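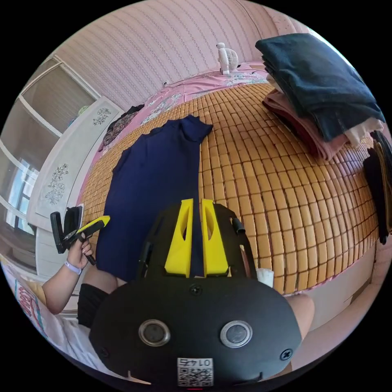
Folding on the bed

The winter clothes swap is on again in August, and the sorting has started early this year. Abimbola Iyamu is looking after the clothing side for the Ziltasmont Residents' Newsletter group and has asked us to run some notes on how to get things ready at home, as last year a fair bit arrived in garbage bags and had to be refolded on the hall floor.

A bed is the best place for folding if you don't have a big table. It's a good height if you sit beside it, and a long garment can be laid out at full length. A woven bamboo mat over the mattress makes it easier again. The tiles give you a firm, smooth surface, so the fabric slides and the creases push out with the flat of your hand. On a soft doona everything sinks and you end up folding the bedding in with the shirt. If you don't own a mat, pull the bottom sheet tight and work on that.

Long T-shirts and dresses

These were the items that gave us the most trouble last time. They were folded all sorts of ways and the piles fell over as soon as anyone looked for a size. Please use the same method for all of them:

Lay the garment lengthwise, with the collar at the far end of the bed and the hem towards you. Smooth it from the collar down. Bring one side in to the middle, sleeve and all, then turn the sleeve back so it lies straight. Do the same on the other side. You should have a long strip of even width. Bring the hem up to just under the collar, then fold in half again. Very long dresses may need one more fold.

Dark colours show lint, so go over navy and black pieces with a lint roller or some sticky tape while they are still flat. Check the underarms and the neckline at the same time. It is much easier to spot a small hole before folding than after.

Stacking

Put finished clothes to one side of the bed and keep the rest of it clear for the piece you are working on. Turn every second item around so the thick folded edge alternates – the stack stays level that way and can go quite high. Keep adults' and children's clothes separate. Heavy things such as jeans and jumpers go at the bottom.

When you pack, slide both hands under the stack and lift part of it at a time. Boxes are preferred to bags. The Jibrin grocery on the corner puts its flattened cartons out beside the side door after 4 pm and is happy for people to take them. Banana boxes have a hole in the base, so line them with newspaper.

What we can take

Clean tops, dresses, trousers, shorts, skirts, jumpers and jackets in any size. School uniforms are welcome if the crest is still current. We have room for 80 boxes in the storeroom and would like to fill it.

We can't take underwear, single socks, swimwear or anything damp. Shoes are being handled separately by the Rorov Street playgroup, who have their own shelf in the foyer. Please don't put shoes in with clothing, even in a separate bag.

Clothes with a missing button are fine. Pin a scrap of paper to the front saying what needs doing and put them on the top of the box. The mending table had 20 pieces through it last year and could manage more.

Labels

Write the size range and the type of clothing on one end of the box, not on the lid, as the boxes are stacked. "Women's 12 to 14, dresses" is enough. If the box is mixed, write "mixed". Your name isn't needed unless you would like the box back.

Drop-off

Boxes can be left at the Climum Hall side entrance between 2 pm and 4 pm on any afternoon the green sign is out. There is a trolley inside the door. If you can't get there, leave a note in the newsletter box in the foyer with your unit number and a pick-up can be arranged. Please keep each box light enough for one person to carry up the steps.

Abimbola would also like to borrow two clothes racks for the day of the swap, preferably the kind on wheels. Racks will be returned the same evening. Coat hangers are not needed this year, as there are still plenty in the storeroom from last time.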